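## 4. Setting up the Widmer greywater diverter (laundry and bathroom)

Do section 3 first. Diverter won't seat if the bracket's still loose.

You'll need: the diverter body, both hose clamps, the 30 mm elbow, a flat screwdriver, a bucket, old towel.

1. Turn off the tap feeding the basin or machine.
2. Bucket under the trap. Undo the bottom nut by hand.
3. Slide the elbow on, grey seal facing up. It only goes one way - don't force it.
4. Clamp the hose to the outlet. Snug, then 3 more quarter turns.
5. Run the other end out to the garden. Always downhill. No loops, no kinks.
6. Lever to SEWER. Run the tap and check every joint for drips.
7. Lever to GARDEN. Check again.

**Note:** the Sadstead and Girkatgate kits have the same body but diffrent elbows. Part 2991 is Girkatgate only. Wrong one in the box? Ring the shop before you cut anything.

**Caution:** never store greywater. Use it the same day. Don't put it on herbs, lettuce or anything eaten raw. Lever back to SEWER for nappies, bleach, hair dye, paint brushes.

### 4.1 Filter

Rinse the mesh every Sunday, more often if you've got a dog. Pull the tab, tap it out over the bin, rinse, push back til it clicks. Lint goes in the bin, not down the drain.
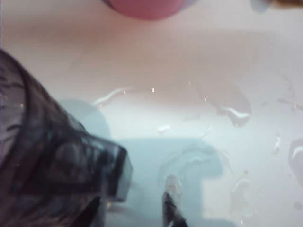 Soap choice matters more than the filter does. Go for low salt, low phosphorus, and half the scoop you're used to. Plain liquid soap is fine for hand basins. For a glossy white basin, wipe off scattered water with a damp cloth and skip the spray cleaner - whatever you use in there ends up on the lawn. Powder users, check the sodium on the back of the box first.

### 4.2 Tank top-up (Zaletti tanks only)

Rain tank stays seperate. Do not join the diverter hose to a 2000 L Zaletti or any other tank, even for a day. Rainwater line has the blue tag, greywater has the purple. Tag both ends before you close up the wall.

Leaks at the elbow: go back to step 3 and check the seal.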